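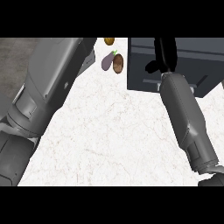
Simulator view of the two-arm kitchen cell at Clalmont: eggplant and potato-like item at the back of the counter, dark unit to the right.

Clalmont runs its kitchen cell twice, once on the floor and once in simulation, and the visit on August 21, 2021 was mostly spent on the second. Every change to the mounts, grippers or counter height is entered in the model first.

The software is Flistari. Joint limits and link masses sit in one file per arm, and the counter and the objects on it in another. The stock list holds 1,864 objects, chiefly produce and cookware.

Arm service is set at 2,000 hours. The technician opens the forearm cover, checks the cable loop at the wrist, regreases the elbow and re-zeroes each joint against a pin. The new offsets are copied into the arm file, and a check program of nearly 3,000 moves is run in the model before the real arm is powered. A wrist error over two millimetres sends the arm back to the bench.

Grey casings show little glare under the simulated lights. The marble pattern on the counter was harder to tune, and its colour is still being adjusted.

Spare wrist couplings come from Stumow, with a lead time into November.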